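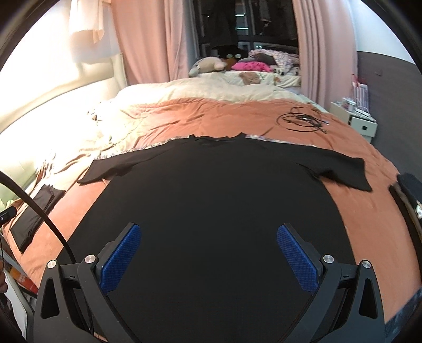
A black T-shirt spread out on a bed.

Nandstead clothes collection opens with a request: fold at home first
26/11/2020

The winter clothes collection in Nandstead is open again, and the organizers at Pralmont have one request for everybody who wants to give. Please fold and sort the clothes at home, on your own bed or table, before you bring them.

In other years people could come with full bags and open them at the long counter, where the sorting was done together. This winter the counter is closed and the hall on Chiu Street accepts only bags that are already sorted and tied. The bags are left at the side door, and they stay closed for three days before somebody opens them.

Pralmont, the local exchange shop which has organized the collection for 19 years, says that the first days went well. By yesterday evening 115 bags had arrived. The shop hopes to reach 3000 pieces of clothing before the collection ends, a little more than last winter.

The most wanted things are simple ones. Plain T-shirts in dark colors are always the first to go, in all sizes for adults, and the shelf for them was almost empty already in July. Warm sweaters, pajamas and children's trousers are also needed. Summer dresses and swimwear are not accepted now, and shoes should wait for the spring collection.

For T-shirts the shop asks for the same fold from everybody, so that the piles can stand on the shelf without falling. Lay the shirt flat with the neck away from you and smooth it with the hand from the middle to the sides. Look at the seams under the arms, where small holes are easy to miss on dark cloth. Then turn the shirt over, bring both sleeves to the back, and fold the shirt in half and in half again. A bed is a good place for this work, because a big shirt has enough room there. If the blanket is soft, pull it a little tight first.

Small knitted things make more trouble than the shirts. Socks, gloves and hats often come mixed in one bag with heavy coats, and then they disappear into the sleeves. The shop wants them in a separate small bag, with the pairs put together. One sock without its partner can be given too – it goes to textile recycling with the torn pieces, so please keep it apart from the pairs.

Black knitwear deserves a second look in good light. Lint and hair from blankets stay on it very easily, and a clothes brush or a piece of sticky tape takes them away in a minute. Everything should be washed and completely dry before it goes into the bag.

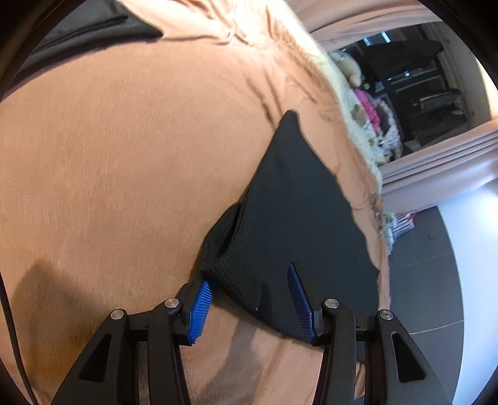 How to mark and bring the bags

Write on a piece of paper what is inside, for example "T-shirts, adult, M and L", and fix it to the outside of the bag. One kind of clothing in one bag is best. Bags should not be heavier than one person can carry up the steps at the side door.

The shop has prepared 80 free cloth bags for people who have none at home. They can be taken from the box by the side door, one for each household. Residents who can't leave the house can ask for a pickup through Jitby, the neighborhood message board. Write only the street and the number of bags in the message, and the shop will answer with a time. The pickup is free, but the bags must stand outside the door when the driver comes.

The side door is open from 10 in the morning to 4 in the afternoon until the end of the collection. Please do not leave bags there at night – the roof over the door is small and the rain comes in.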